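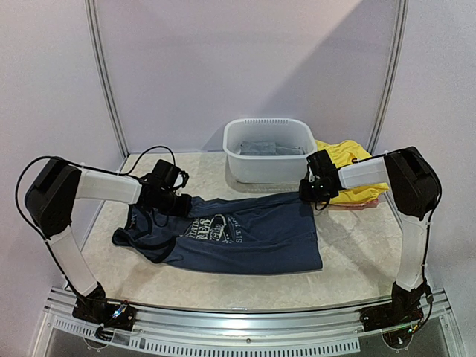

Start with the number on the label. "Made to last." Ask the room: last how long? Wait for it. Most people will guess.

I called Kummont's customer line in January and asked the same thing. Fulgencio Collado, very polite, told me the phrase was "a commitment to quality." I asked if that meant 50 washes or 500. He said he'd get back to me. He hasn't.

Then the survey. 3,355 people, paid for by the brand, and 92 percent were "satisfied with durability." Read the question out loud, slowly — they were asked at checkout. They hadn't worn the thing yet.

(Pause. Water.)

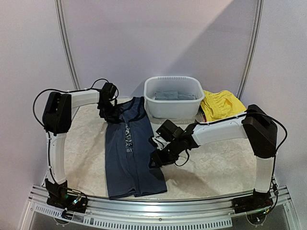

Charito Malabanan's repair table in Brarkport is better evidence, though I don't want to oversell it. She logged 205 shirts over one winter. Side seams and necklines, mostly. Price told her next to nothing about which ones came back. Small sample, one town, and people who mend clothes aren't typical. Say so before Jomar does.

Skip the Chiba slide if we're past 20 minutes.

Recycling claims: keep this short. "Contains recycled fiber" has no amount in it. Could be two percent. Reynaldo will say something is better than nothing. Maybe, but I'd like to know what the something is before I clap.

What to ask in the store:
How many washes was it tested for?
Who ran the test?
Will you fix it if the seam goes?

If someone asks what I buy — secondhand, and I turn it inside out and pull on the seams first. Hand the mic to Jerome for questions.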